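Walk-through checklist, second floor, Girard building
April 25, 2024
Done by Manon Kennedy with Tyson Cloutier. Comments are mine unless initialed.
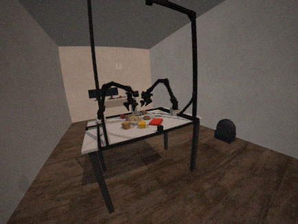

We started at the stair end and worked toward the loading side, same order as the September walk-through so the two sheets can be read next to each other. Marks are OK, FIX (needs work, room can stay in use), or STOP (don't use until fixed). Anything marked FIX goes to Isabelle Dufour unless another name is given.

## Exits and hallways

- [x] Stair door closes and latches by itself. **OK.** Closer was replaced over the winter. It's a bit fast now and will catch a heel, but it latches.
- [x] Exit signs lit. **OK.**
- [ ] Exit signs stay lit on test button. **FIX.** The one by the loading door goes dark as soon as the button is held. Battery, most likely. Tyson has the part number from the label.
- [x] Hallway clear, full width. **OK.** In September there were flattened boxes along the wall outside the supply room. They're gone.
- [ ] Loading door opens without a key from inside. **FIX.** Opens, but the bar has to be pushed hard at the hinge end. I got it on the second try. Someone in a hurry might not. I'd like this one done first.
- [x] Evacuation map posted and current. **OK.** Still shows the old name for the corner office. Doesn't affect the route.

## Fire equipment

- [x] Extinguishers hung, pins in, gauges in the green. **OK.**
- [ ] Monthly tags signed. **FIX.** The tag in the kitchen has 2 blank months. Kevin Nic Aodha thinks he checked it and forgot to sign. We can't sign for past months, so leave them blank and start again from this one.
- [x] Nothing stacked close to sprinkler heads. **OK** everywhere except the supply room, see below.
- [x] Pull stations visible. **OK.** The coat rack is back where it belongs.
- [x] Smoke detectors free of covers and tape. **OK.** Painters were in last month, so we looked at every one.

## Electrical

- [x] Panel door closes, nothing stored in front. **OK.**
- [ ] Panel directory filled in. **FIX.** Breaker 14 says "misc." Tyson turned it off with permission and the hall outlets went out, plus the water cooler. He penciled that in. It should be typed up with the rest.
- [ ] No extension cords used as permanent wiring. **FIX.** Corner office has a brown household cord running behind the file cabinet to a space heater. Unplugged it and left a note. The heater itself has a tip switch and is fine, but it has to go straight into a wall outlet.
- [x] Power strips not plugged into other power strips. **OK.** First time this line has passed.
- [x] Outlets near sinks trip on test and reset. **OK.**
- [x] Cover plates in place. **OK.** One in the copy area is cracked at a corner. You can't touch anything live through it. Swap it when someone has a plate handy.

## Floors, stairs and lighting

- [x] Stair treads tight, nosings in place. **OK.**
- [ ] Handrail solid on both sides. **FIX.** Left side going down, the lowest bracket turns in the wall. The rail will still hold a hand but not a fall. Gaétan Gauthier looked at it from below and says the anchor has pulled out of the plaster and a longer screw won't solve it. He wants to put blocking behind it.
- [x] Walking surfaces free of trip hazards. **OK.** The entry mat curls at one corner. Turned it around so the curl is against the wall. It will need replacing before the wet season.
- [ ] All stair lights working. **FIX.** Upper landing is out. New tube didn't help, so it's the ballast or the fixture.
- [x] Emergency lights come on with test button. **OK.** Both heads on each unit.

## Supply room

- [ ] Shelves anchored. **FIX.** The tall Norkier unit is anchored at the top only, and it moves if you pull on it. The others are fine.
- [ ] Top-shelf clearance. **FIX.** Paper towels stacked up to within 12 inches of the sprinkler head. We took the top row down while we were there, but it will creep back up unless there's a line on the wall. Kevin says he'll tape one.
- [x] Step stool present and sound. **OK.** Rubber feet all there.
- [x] Cleaning products labeled. **OK.** One spray bottle had a handwritten label that had washed off. Emptied, rinsed, thrown out.
- [ ] Safety sheets on hand for everything on the shelf. **FIX.** No sheet for Fernosine, the new floor stripper. Isabelle is asking the supplier. Until it arrives, leave the jug closed. The Stitidari degreaser sheet is in the binder, filed under D.
- [x] Mop bucket emptied and stored upside down. **OK.**

## Kitchen

- [x] Refrigerator door seal, cord and plug. **OK.**
- [ ] Microwave door closes squarely. **STOP.** Door sags and doesn't meet the frame along the bottom. Unplugged and tagged. Please don't take the tag off because you want soup. A replacement costs less than a repair.
- [x] Toaster crumb tray. **OK** now. Tyson emptied it.
- [x] First aid kit stocked. **OK.** Burn gel expires soon. Added to the order.
- [x] Knives in the block or the drawer insert. **OK.**

## Restrooms

- [x] Hot water not hot enough to scald. **OK.**
- [ ] Grab bar tight. **FIX.** Slight play at the wall flange. Same wall type as the stair, so Gaétan may as well do the 2 together.
- [x] Floor drain clear, no standing water. **OK.**

## Left over from September

Roof hatch lock: done. Window film on the stair side: done. The loose ceiling tile over the copy area was put back but has a new stain near the middle. We couldn't see any drip above it with a flashlight. Isabelle will mark the edge of the stain in pencil and look again after the next heavy rain.

Order of work, as I'd do it: loading door bar, stair handrail, exit sign battery, landing light, shelf anchor. The rest can go in whatever order suits the people doing it. Write the date and your initials next to the line when it's finished, and leave the sheet on the clipboard inside the supply room door.

M.K.

*Added by T.C.:* The key for the panel is back on the hook. It had been in my jacket.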